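Search this site Search Advanced

Reading time: 4 min

4. Laundering and fill loss

4.1 What we tested

Small filled textile goods (neck pillows, heat pads, pincushions, baby wedges) get washed far more often than the care label assumes. Section 3 dealt with the shell fabric. Here only the fill. Three fills went in: Flamico, a short polyester staple; Riden, the same fiber but siliconized; and carded wool from the Jatoi mill, untreated. All sewn into the same cotton shell, same thread, same seam allowance. Fill weight held at 30 g per piece.

Washing was done at 30 degrees on the gentle cycle, line dried, no softener. We had planned to run a tumble dry arm too. Dropped, for lack of machine time. Loft was read under a light plate after a night's rest at room humidity, which matters more for the wool than people tend to allow. Kiani's earlier work skipped the rest period and her wool numbers look low to us as a result.

4.2 Loft

Flamico lost loft early and then more or less stopped losing it. Most of the drop came in the first few washes. Riden held up better to begin with but the fibers slid past each other and collected at one end, so that a single reading at the center overstates how bad it got and a reading at the corner understates it. We report both. Wool felted. No surprise there, but the felting was uneven between pieces from the same batch and we dont have a good explanation for it. Lanolin content is one guess. Ghazala Kiani (personal communication) suggests agitation near the drum wall.

We use cookies to improve your experience. Accept Manage settings

4.3 Clumping

Clumping was scored by hand, by two raters working apart, on the Fliltach scale. Agreement was good at the ends of the scale and poor in the middle. Raters tended to disagree over pieces that felt lumpy but looked flat, or the reverse. A piece can look quite even lying on a table and still have a hard knot inside, and buyers find the knot by touch, so touch should probably count for more. The scale as it stands weights them the same. In all 919 scores were kept, after removing those where a seam had opened.

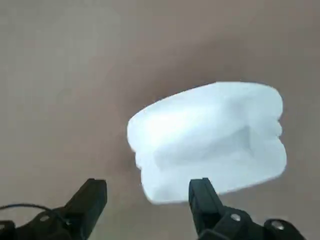 Figure 4. White soft item on a brown surface.

Seam failures were a seperate problem. They came mostly at the turning gap, where the shell is closed by hand, and had little to do with fill type. Closing the gap by machine would likely fix it, at the cost of a visible ridge. Makers we spoke to did not like the ridge.

4.4 Limits

One shell fabric only. One water hardness. No body heat or load between washes, and real pillows get both. Results for wool should be read with care given the batch spread noted in 4.2. Drying time not recorded for every piece. The cost comparison follows in Section 5.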